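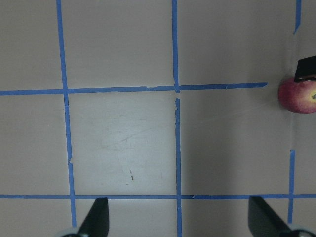
Maçãs, fita e um cesto

Comprei fita azul de pintor para dividir a mesa em quadrados. As tiras saíram um pouco tortas e rasgadas nas pontas — ficaram assim.

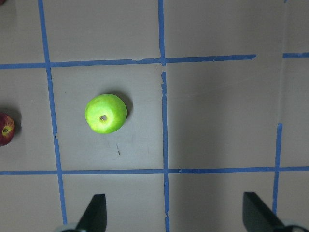
Maçã verde no seu quadrado.

As verdes são para compota, as vermelhas comem-se cruas. No pomar de Trornow paguei 6 euros pelo saco e em setembro quero lá voltar. 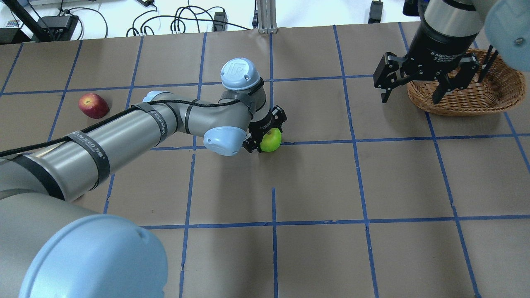 Teresa Czarnecka escreveu-me que junta sempre as verdes com as vermelhas na compota e põe 300 gramas de açúcar. Vou experimentar.

Fruta no cesto de vime.

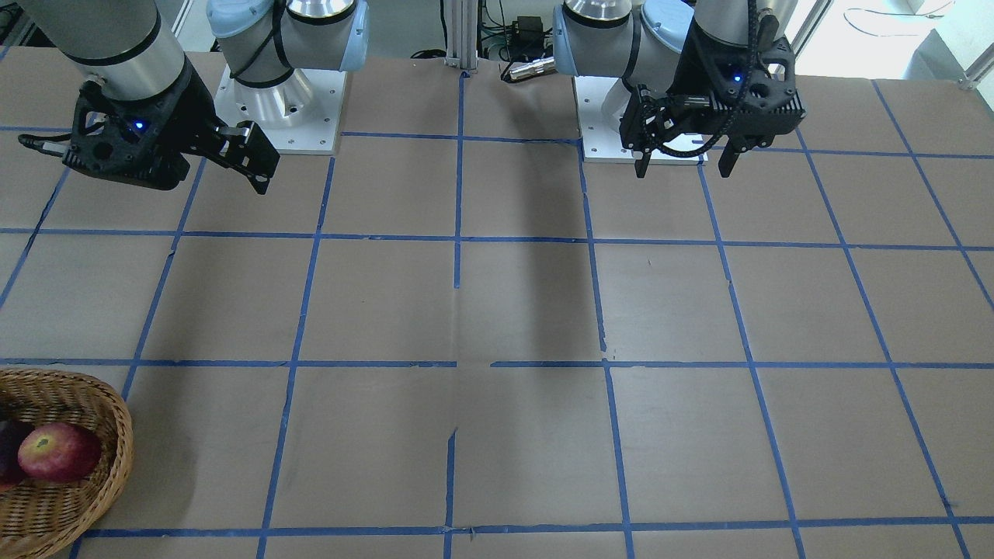

O cesto, ao canto da mesa.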